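Gripper Comparison at Oltutholm: Gallery

In July we began to compare two-finger grippers on our double-arm table. We wanted to know which fingertips can manage soft things as well as small hard ones. Puspita Surbamaniam's list of test objects has bottles, packets and cloth, and every pair of fingertips must try all of them.
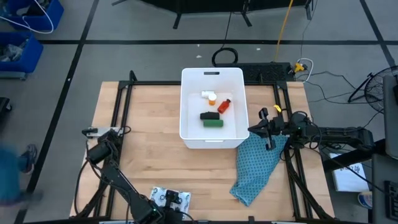
3 min read

Cloth and bottles on one table. The right arm has its gripper beside the white bin, with the dotted teal cloth trailing from it. The left one is over a paper packet.

Cloth is the most difficult item for us. The Sodon fingertips are narrow and they often take only one layer. The Lumenta ones are wider and softer, but with them the packets are slow work. We have written down 248 tries until now, and the controller settings stayed the same for all of them.

Next we will change the cameras. Updated 22nd September.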